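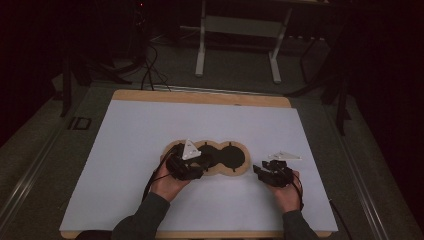
Vendula Hudec on spin chains, slow computers and changing fields

Vendula Hudec works on the theory of magnetic systems far from equilibrium. She joined the Farina group as a postdoc in April, after finishing a doctorate on heat transport in one-dimensional spin chains. We met in her office, which she shares with two doctoral students and a blackboard that had not been wiped for a while.

Her first degree was in mechanical engineering. She changed to physics after an elective course on statistical mechanics. "The lecturer derived the ideal gas law in the first hour and I wanted to know where the assumptions came from," she said. "I went to ask him, and he gave me a reading list. It took me most of the summer." She had to repeat a year of coursework to make the switch and says she doesn't regret it.

Her thesis dealt with how energy spreads along a line of interacting spins when one end is suddenly heated. Simple models predict either free flow or ordinary diffusion. In the cases she studied, the spreading was faster than diffusion for a long time and then slowed down. Explaining the crossover took her five years. "For two of those I had the wrong explanation," she said. "I blamed the boundaries. I made the chain longer and the effect stayed where it was."

The calculations were done with Zeltach, a code written by her adviser, Assunta Tedesco. Hudec rewrote the part that handles time steps, and a typical run went from a week to roughly 40 hours. She still maintains that section and answers questions from other users, usually on Friday afternoons.

In her present position she is adding weak disorder to the same kind of model. She works with one experimental group, which measures thin crystals at low temperature, and talks to them every other week. "They ask what happens at a certain field, and I have to say I can only do a smaller system than the one they have. We look for something we can both calculate and measure."

She teaches one exercise class, in quantum mechanics for third-year students. Asked what they find hardest, she said perturbation theory with degenerate levels. She gives them the same problem twice, a few weeks apart.

Her contract runs for another year and a half. She has begun applying for fellowships and would like to stay with spin systems, possibly in two dimensions. The first results on disorder are being written up with Tedesco, and a draft should go out before the winter break.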